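**Sindura 161 – Trainingstor, klappbar, Aluminium**

Artikelgruppe: Tore und Platzausstattung
Hersteller: Fitwood
Ausführung: freistehend, mit Netz und Bodenankern

Das Sindura 161 ist ein klappbares Kleinfeldtor für den Trainingsbetrieb. Die Zahl in der Typenbezeichnung gibt die lichte Höhe in Zentimetern an. Die lichte Breite beträgt 430 cm. Vorgesehen ist das Tor für Kleinfeldspiele im Jugend- und Erwachsenentraining auf Natur- und Kunstrasen. Für den Einsatz in der Halle wird die Variante mit Gummileisten benötigt, die gesondert zu bestellen ist.

## Aufbau

Pfosten und Latte bestehen aus stranggepresstem Aluminiumprofil, weiß pulverbeschichtet. Die Eckverbindungen sind verschweißt, der hintere Bodenrahmen ist über zwei Scharniere angebunden und lässt sich zur Torebene hin einklappen. In beiden Endlagen rastet je Seite ein Federbolzen ein. Die Netzhalter sitzen in einer umlaufenden Nut und können ohne Werkzeug versetzt werden. Offene Haken sind nicht verbaut.

Das Gewicht liegt bei 59 kg ohne Ballast. Zum Versetzen im aufgeklappten Zustand sind mindestens zwei Personen erforderlich, auf Kunstrasen empfiehlt sich der Radsatz Ban.

| Merkmal | Wert |
|---|---|
| Lichte Breite | 430 cm |
| Lichte Höhe | 161 cm |
| Tiefe eingeklappt | 19 cm |
| Gewicht ohne Ballast | 59 kg |
| Netz | Polypropylen, knotenlos |
| Farbe | Weiß |

## Kippsicherung

Das Tor darf nur gesichert benutzt werden. Auf Naturrasen erfolgt die Sicherung über die vier mitgelieferten Bodenanker, auf Kunstrasen über Ballastgewichte am hinteren Bodenrahmen. Die Aufnahmen für beide Systeme sind ab Werk vorhanden. Nach jedem Versetzen ist der Sitz der Sicherung zu prüfen, ebenso nach Starkregen auf weichem Untergrund.
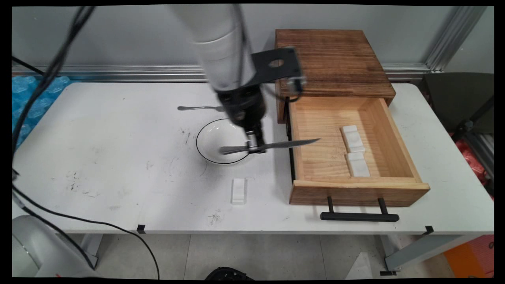 Aus Vimusstead kam der Einwand, die Federbolzen ließen sich mit Handschuhen schlecht greifen, und bei Frost müsse man zum Einklappen zu zweit ziehen. »Im Oktober ging es noch, im Januar haben wir die Tore dann aufgeklappt stehen lassen. Ein größerer Ring am Bolzen würde uns schon reichen.«

Für diesen Fall ist ein Griffring als Nachrüstteil lieferbar. Er wird in die vorhandene Bohrung des Bolzens eingehängt und passt auf alle Tore der Baureihe Sindura. Die Bolzen sind zu Beginn der kalten Jahreszeit mit harzfreiem Öl zu behandeln. Fett ist ungeeignet, es bindet Granulat aus der Kunstrasenfüllung.

## Lieferumfang

- Torrahmen, vormontiert
- Bodenrahmen mit Scharnieren
- Netz, Netzhalter und Spannseil
- vier Bodenanker
- Montage- und Prüfanleitung

Nicht enthalten sind Ballastgewichte, Radsatz und Griffringe.

## Zubehör

**Radsatz Ban:** zwei luftlose Räder mit Klemmaufnahme, abnehmbar. Während des Spielbetriebs sind die Räder zu entfernen.

**Ballastgewicht:** Stahl, verzinkt, mit Tragegriff. Die benötigte Anzahl richtet sich nach dem Untergrund und ist der Prüfanleitung zu entnehmen.

**Ersatznetz:** in Weiß oder Grün, passend nur für die Breite 430 cm.

## Wartung und Lagerung

Schweißnähte, Scharniere und Netzhalter sind vor Saisonbeginn durch Sichtprüfung zu kontrollieren. Verformte Netzhalter werden ausgetauscht und nicht zurückgebogen. Eingeklappte Tore werden stehend an einer Wand gelagert und mit einem Gurt gegen Umfallen gesichert. Das Netz kann dabei montiert bleiben, sofern es trocken ist.

Ersatzteile werden unter Angabe der Typenbezeichnung bestellt. Sie steht auf dem Schild an der Innenseite des linken Pfostens.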